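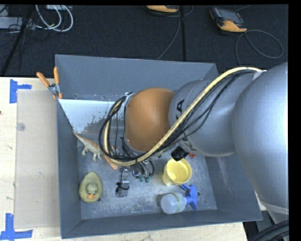 A gray and orange robot arm over an open bin.

Should short public consultations count?

Oct 13, 2018

By Letay Tilahun

The consultation on merging the Dustden and Plirnton library services ran for 10 working days in June. It drew 1,358 responses. The summary report calls this a strong result and uses it to support the merger. I think the number supports very little, and that a consultation of that length should carry no formal weight in a decision of this size.

A consultation has two jobs. It collects facts the authority does not have, and it tests whether people affected by a plan will accept it. Both take time. A parent who uses the Plirnton branch on alternate weeks could have missed the notice on the door entirely. The local history society meets monthly and could not agree on a reply before the form closed.

The form is the second problem. Six questions were asked. Four of them assumed the merger would go ahead and asked how it should be carried out. A person opposed to the plan could say so only in the comment box, and comments were limited to 2,000 characters. The report does not say how the comments were sorted or who read them. It gives percentages for the closed questions and a page of selected remarks for the rest.

Rostislav Jelínek has argued in these pages that a short consultation is better than none, and that longer ones mainly reward organized groups with staff to write submissions. The second point is fair. Mamville kept its parking consultation open for months, and the replies were dominated by two trade bodies. But the remedy for that is to publish who replied and to report individuals and organizations separately. Closing the form early does nothing to change the mix. Organized groups are the ones best able to meet a tight deadline.

His first point I do not accept. With no consultation, the authority has to defend its plan on the merits. With a poor one, it can quote a figure. The Vrabec swimming pool was closed on the strength of a survey that never mentioned closure – the word used was "realignment" – and the figure was repeated at every later meeting.

Three rules would help. Set a minimum period of six weeks, outside school vacations. Require at least one question on whether the plan should proceed at all. Publish the full comments, with names removed, before the vote.

Until those rules exist, councillors should treat the June figures as a record of who happened to see the form, and should ask for the comments in full before they vote on the merger.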